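About Flimdale

Flimdale makes sheet-metal bins. We have read plenty of pages like this one, and most of them promise that a container will change how you work. We doubt it. A bin is a floor and four walls. If yours are bent, leaking or the wrong size, ours may help. If they hold what you put in them, keep them.

Czesław Szulc started the shop after years of buying storage from catalogs and being let down by it. He distrusted words like "lifetime" and still does, so you won't find them on our order forms. We sell open-top bins in two ranges, Gatier and Serkance. Gatier has sloping walls. Serkance has straight ones, stacks better, and is a pain to reach into. We have been asked to stop saying so.

Every new customer gets the same question from us: what ends up at the bottom? Small round parts roll to a wall and stay there, whatever the sales sheet says. Paint scuffs. Floors scratch first in the middle, where most things land. A bin that shows some wear tells you more than a clean one.
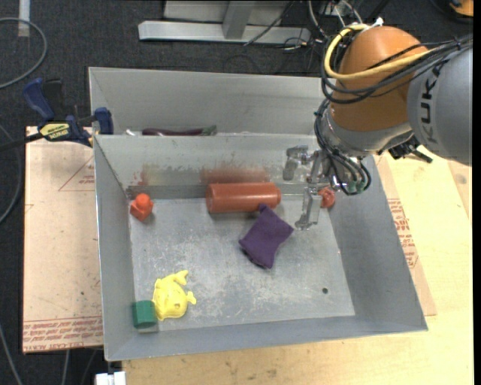 Rafsan Khan wrote to us that sloped walls waste room on a shelf and that he would take straight sides any day. He has a point. You lose space at the base, and if you store flat boxes you should buy something else, from us or from anyone.

Our smallest order is one bin. Our largest so far was 506, and we advised that customer to try 50 first. They didn't listen, and they have since asked whether we take returns. We do, if the bin hasn't been drilled.

We don't give out awards, and we haven't looked for any. Witold Urbańczyk answers the phone in the mornings and will tell you if he thinks you are buying too much. The shop on Vallejo closes for most of August. Orders of over 100 need to reach us before then, or they wait until we are back.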